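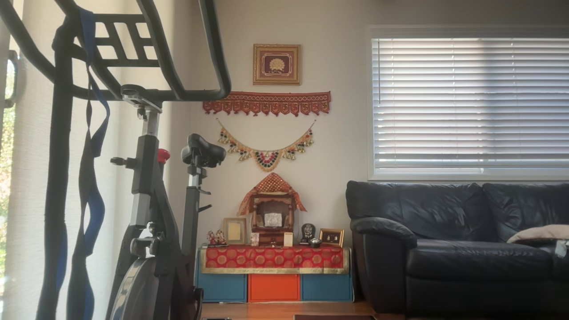 **Lindonden, Apr 11, 2018**

The exercise bike is winning. According to a survey of 1,000 households put out this week by the Trikgate Residents' Forum, it is now the object most likely to be found sharing a room with something else entirely, and the thing most likely to have straps hanging off its handlebars.

The forum had asked people what they kept in their front rooms, expecting to hear about sofas. It heard instead about family shrines, mending, seedlings, tax returns and gym equipment bought in November with the best of intentions. Of those with an exercise bike, 29 per cent said they had ridden it in the past month. The forum has decided to believe them.

Homes with a mandir came out as the tidiest in the survey, at least in that part of the room. Garlands were straight and shelf cloths clean, and several households said the bike had been moved to make way for the shrine and never the other way about.

Tables fared less well.

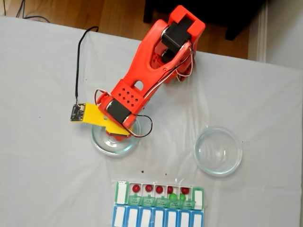

A white cloth, the report notes, makes any table look ready for guests, whatever is then put on it. Pill organisers were a regular entry, often with the lids left open, and glass dishes turned up in homes where no one could say what they were for. Up to 32 different items were listed for a single table in Gallardo Road.

The forum's advice runs to 4 pages and mostly concerns shelves. A swap day follows at the Jokel Hall on Saturday, doors at ten. Exercise bikes will be accepted only if the owner stays to take them home again.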